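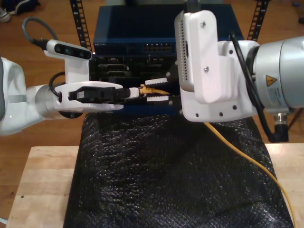 Two arms and the yellow network cable at the switch, Wila bench.

Our September sessions at Surlow were devoted to cable insertion by remote control. The operator guides both arms by hand from a separate station, and each attempt is recorded as a demonstration. We retained 545 of 900 attempts. Alignment remains the slowest stage – an operator new to the work generally requires 12 practice runs before recording begins. The next series will cover removal of the plug.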